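I gave up hurrying in January, and it went about as well as you'd expect. The plan was to walk to work, chew my food and read one long novel to the end. I picked one with 1,000 pages and reached page 251, where a man was still deciding whether to open a letter.

The walking lasted longer. It takes me 32 minutes each way, and by the second week I was timing it. By the third I was trying to beat my time.

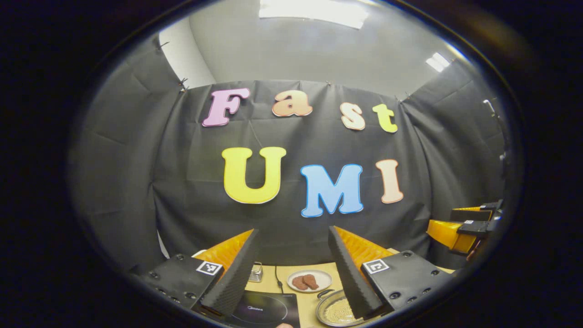

"Fast," in pink through yellow-green.

My neighbor Léonie takes an hour over a bowl of soup and has never once looked smug about it. I asked how she does it. She said she likes soup.

So I'm back on the bus, eating a sandwich over my bag, and the novel is holding up one end of a shelf — it's very good at that. I may try again when I have more time.

Comments

Aurélien Besson
He opens the letter on page 300. You didn't miss much.

milis32
I time my walks too. Down to 29 minutes, if you're asking.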